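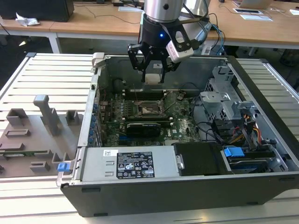 Fig. 2. Arm over the open tower, small white part in the fingers, CPU socket empty.

Step 4. Board work with the Halix arm

1. Lay the tower flat on the slatted platform, side panel off.
2. Push any loose wires clear of the socket. I do this by hand - the arm still can't.
3. Load the Lumden routine and set the approach speed to 34.
4. Run it 2 times with empty fingers before you give it a part.

Note: So can it do the whole job yet? Nope! I've logged 300 tries and I still plug in every cable myself, but it's getting pretty good at picking up small stuff.

Caution: Keep a hand near the stop button the whole time.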